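Household chores in simulation: rooms and tasks

Gallery maintained by Marisol Salinas

The question these pages keep returning to is whether a machine can do an ordinary chore in an ordinary home without someone standing by. The short answer for this year's round is: some chores, in some rooms, for part of the time. The longer answer depends on what is meant by a chore, and the gallery is arranged with that in mind. Each picture has a short note. The notes on method, results and scoring have grown over time and now take up more space than the pictures.

All of the rooms are rendered. They belong to the Bedora house set, which runs in the Vumlow simulator. The controller under test is Dinov, in its mobile version, with the Mạch two-finger hand model. Physical trials are reported elsewhere and are not mixed with the figures given on this page.

1. Bedroom. Laptop, two books and some smaller items on a navy sheet, with a long bolster across the head of the bed. Task family: clear the bed, then straighten it. 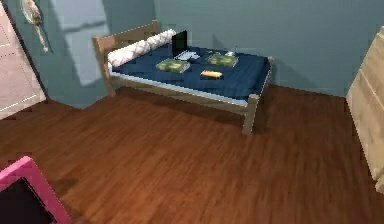

Page last changed: July

Clearing a bed is usually listed as an easy job, and for a person it is. For a controller it splits into several jobs with little in common. A laptop standing open has a thin upright part and a flat part joined by a hinge, and the safe place to hold it depends on whether it is to be closed first. A book lying flat on a soft surface has no free edge. On a table the usual method is to slide the book to the side until it overhangs and then take it by the overhang. On a mattress the same push tends to press the far edge into the cover, and the book stops.

Small items are a separate problem. Something the size of a snack bar can be picked up directly from above, and Dinov does this well. Something flat and thin, such as a card, gives the fingers almost nothing to close on. The controller's present habit is to press down beside the card so that the mattress tilts it. When the mattress model is soft enough this works. When it is stiffer the hand closes on the sheet and drags it, along with whatever else is resting there. A run in which that happens is marked as failed even if the card ends up in the right place.

Straightening is where most of the time goes. The sheet is modelled as cloth over a block, with no layers underneath. Real bedding has a duvet, a fitted sheet and a lot of friction between them, and no result on this page should be read as saying anything about a duvet. Within those limits, the pulling motion is adequate. Dinov takes a corner, moves along the side of the bed and releases when the edge is parallel to the rail. It does not tuck. The bolster is lifted at one end and swung, as the hand cannot span it, and on narrow beds the swing sometimes knocks the wall.

Results for the bedroom family

Each trial was given 14 minutes of simulated time. The bed was counted as cleared if every loose item had been moved to its assigned place and nothing had been dropped from above knee height. There were 4 task variants, differing in the number and position of the items.

Variant A, books only: completed reliably. The remaining failures are all of the pressed-edge kind described above.

Variant B, books and laptop: completed in most trials, provided the laptop may be carried open. If the rules require it to be shut first, the rate falls sharply. The lid is often pushed from too low down and the whole machine slides instead.

Variant C, as B with small flat items: mixed. This is the variant to watch, being the closest to what people leave on beds.

Variant D, as C followed by straightening: not yet usable. Three completions in the whole set, and one of those left the bolster across the middle of the bed.

Time is the other half of the answer. A person clears such a bed in well under a minute. The fastest completed run of variant B took three minutes, most of it spent driving round the bed to reach the far side. A home machine that is slow may still be worth having if the owner is out. A slow machine that needs rescuing part of the way through is worth less than no machine, and the scoring reflects this by giving no credit for partly cleared beds.

2. Doorway. Panelled door with a black lever handle, standing open at an angle; dark green tiles on either side, and a white-floored corridor beyond. Task family: pass through, carry an item through, close the door behind.

The door family is included for the simple reason that very few chores stay in one room. Washing goes from a bedroom to a machine somewhere else. Cups go back to a kitchen. If the doorway fails, the rest of the chore is of no interest, however well the items were picked up.

A door left partly open is harder to deal with than a shut one in at least one respect. A shut door is always in the same place. With an open one, the controller must estimate the angle, decide whether the gap is wide enough for its own base, and choose whether to push the panel or pull the handle. 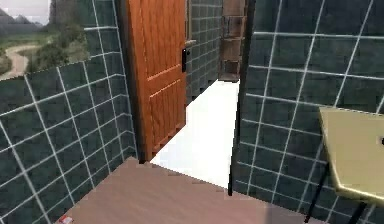

Dinov estimates the angle from the vertical edges. It does so accurately when the panel and the wall differ in colour, and less accurately when they match. Surfaces with a strong regular pattern used to be a nuisance here, as the planner would take a grout line for the edge of the opening. The July change to the edge filter removed most of these errors. A few remain when a patterned wall is viewed at a steep angle from close up, and the remedy for now is to back the base away and look again.

Passing through with empty hands is solved for practical purposes. The base width is known, the gap is measured, and if the gap is too small the arm pushes the panel flat-handed until it is not. No handle is needed for this. Bedora doors have a light closer setting and stay where they are put. A door with a strong spring, or one that drags on carpet, is outside the present set.

Carrying an item through is less satisfactory. With one arm occupied, the machine has to push with its elbow or with the side of its base. The elbow push is permitted in the rules but gives poor control of the final angle, and the panel can swing back against the load. For rigid loads this costs time only. For an open container it usually means a spill, and the trial ends there. A two-armed version of the model is available in Vumlow and has been requested by several readers; it will be added when the collision meshes have been checked.

Closing the door behind is the weakest of the group. The handle must be found again from the other side, frequently with the machine's own body blocking the view. The lever itself gives no trouble once gripped. Finding it takes longer than every other step together.

Can it be used yet?

For tidying hard objects within one room, with good floor space and no hurry, a cautious yes in simulation. For anything involving cloth beyond a single loose sheet, no. For a chore that crosses a doorway, the answer depends on whether the door may be left open. Households that are content to leave every internal door wide open remove a large part of the difficulty at no cost, and a fair test should say which arrangement it assumes. Ours assumes nothing and varies the angle from trial to trial.

Shop-floor tasks are kept on a separate page. They score higher almost throughout, chiefly because bins and shelves are built to fixed sizes and are put back where they were. The two pages should not be compared line by line.

Notes for those reusing the pages

The rooms may be copied for teaching. Please keep the name of the house set with them. Corrections to the task rules should quote the family and the variant letter, for example "bedroom, C". Requests for further rooms are dealt with in the order received; the next to be added are a utility room and a narrow staircase landing, both without furniture at first.

M. Salinas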